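Gallery: looking after the block cell at Santoso Workshop, Sinard

Posted Jun 11, 2024

Welcome to the page for our favourite machine in the building! The block cell picks up printed shapes from a wooden board and puts them down again somewhere else, over and over, and I still stop to watch it whenever I walk past. Quite a few people have asked how it's set up and what we do to keep it running, so I've put some notes with the gallery this time.

The base comes first. Everything sits on the blue perforated platform, which has been with us since the cell was built in December. The grid of holes is brilliant for this sort of job, as you can shift a bracket along by one hole, bolt it down and know exactly where you've put it. We go over the fasteners with a hex key at the start of each session. Do them by hand and go gently. If one has worked loose, mark it with a dab of paint pen and check it again at the end.

Next comes the board. It's pale wood, planks joined edge to edge, and it gets wiped with a barely damp cloth and then a dry one. No polish! We tried some early on and the blocks slid away as soon as a finger touched them (very funny, no use at all). After wiping, we run a straight edge across the seams to see that none of the planks has lifted.
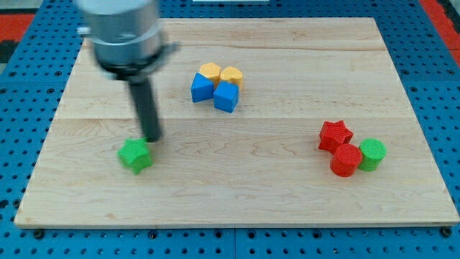
Setting the height is the bit I enjoy most. We bring the arm down slowly over a block until a sheet of paper will just slide under the fingertip, save that position, then lift away and come back to it at working speed. Do the same at the left, middle and right of the board. If the paper drags in one place and not in another, the board needs levelling before anybody touches the program. Thin card under the low side does the trick.

The gripper is a Vultell and the control software is Clelirus, both fitted when the cell was new. The black fingers want a wipe with a lint-free cloth and a look along the edges for chips. When a new finger goes on, nip the screws up a little at a time, swapping sides as you go, then do the height check all over again. Yes, all over again.

The blocks are printed, so they wear too. Corners go first, especially on the stars. We keep 14 spares in a tub by the door and swap any that have gone round at the points. Fine printed ridges are lovely for grip, but they do hold dust, and an old toothbrush gets it out in seconds.

Every 100 picks the cell stops for a quick look at the fingertips, and at 1,000 we do the full round: bolts, board, height, fingers. The counter stood at 2,413 when I wrote this, with nearly all of those on the original fingers, and I'm ridiculously pleased with that.

Cable ties and the wiring round the back get a page of their own next.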